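"Wer hat hier eigentlich wem etwas beigebracht?"

Die Firma Lolevik will die Montage ihrer Acrylteile automatisieren. Nazanin Ebrahimi sitzt dort im Betriebsrat und glaubt den Prospekten nicht.

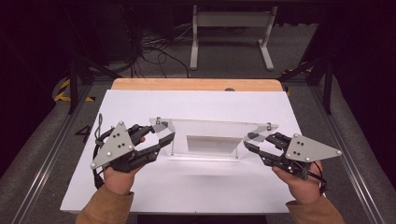 Greifer in beiden Händen, dazwischen ein Acrylteil auf seinem Sockel.

Nazanin Ebrahimi hat den Prospekt von Birnent mit ins Gespräch gebracht, an mehreren Stellen ist er mit Kugelschreiber unterstrichen. "Entlastung" steht da, und "Mitarbeitende im Mittelpunkt". Sie blättert darüber hinweg. "Im Mittelpunkt stehen wir tatsächlich", sagt sie. "Die Frage ist, wie lange."

Seit Mai führen Beschäftigte bei Lolevik einen Teil ihrer Handgriffe mit Greifern vor, die sie selbst in den Händen halten. Die Aufnahmen gehen an Birnent, wo daraus ein Programm für die Montage entstehen soll. 2.375 Durchgänge waren bis zum Sommer verabredet, abgeliefert wurden 2.891. Für Ebrahimi ist das der erste wunde Punkt. "Die Zahl ist gewachsen, und niemand hat uns gefragt. Es hieß, das Material reiche noch nicht. Wann reicht es denn?"

Parviz Asadi leitet die Fertigung und sieht das gelassener. Er habe die Arbeit selbst ausprobiert, erzählt er, eine ganze Schicht lang. "Mit den Fingern merke ich sofort, wenn ein Teil klemmt. Mit dem Greifer muss ich hinschauen. Man wird langsamer, und man wird müde, aber anders müde." Ob das eine Entlastung sei? Asadi überlegt. "Im Moment ist es zusätzliche Arbeit. Das muss man so sagen."

Bezahlt wird sie mit einer Zulage, über deren Höhe beide nicht sprechen wollen. Ebrahimi hält sie für zu niedrig. Eine Kollegin, die zwanzig Jahre Acryl montiert habe, gebe in ein paar Wochen ihr ganzes Können ab. "Das Programm gehört danach Birnent. Die dürfen es auch an Kustovico verkaufen, und das ist unser direkter Konkurrent. Ich habe den Vertrag dreimal gelesen."

Asadi widerspricht an dieser Stelle. Ohne die Zusammenarbeit hätte Lolevik sich so ein Projekt nie leisten können, und für die Spätschicht finde er ohnehin keine Leute mehr. Entlassungen seien nicht geplant. Schriftlich gibt es diese Zusage bisher für 2 Jahre. "Und danach?", fragt Ebrahimi. Asadi sagt, so weit könne kein Betrieb planen.

Was die Maschine heute schon kann, will ich wissen. Er nennt das Einsetzen einfacher Teile. Birnent habe eine Vorführung gezeigt, die ordentlich gelaufen sei. Ebrahimi war dabei. "Ordentlich, ja. Mit Teilen, die vorher jemand sortiert hatte."

Im nächsten Schritt sollen es fast 3.000 weitere Durchgänge werden. Der Betriebsrat will vorher festgelegt haben, wer die Aufnahmen sehen darf und dass sich daraus kein Arbeitstempo einzelner Personen ablesen lässt. Eine Antwort von Birnent steht aus.

November 2024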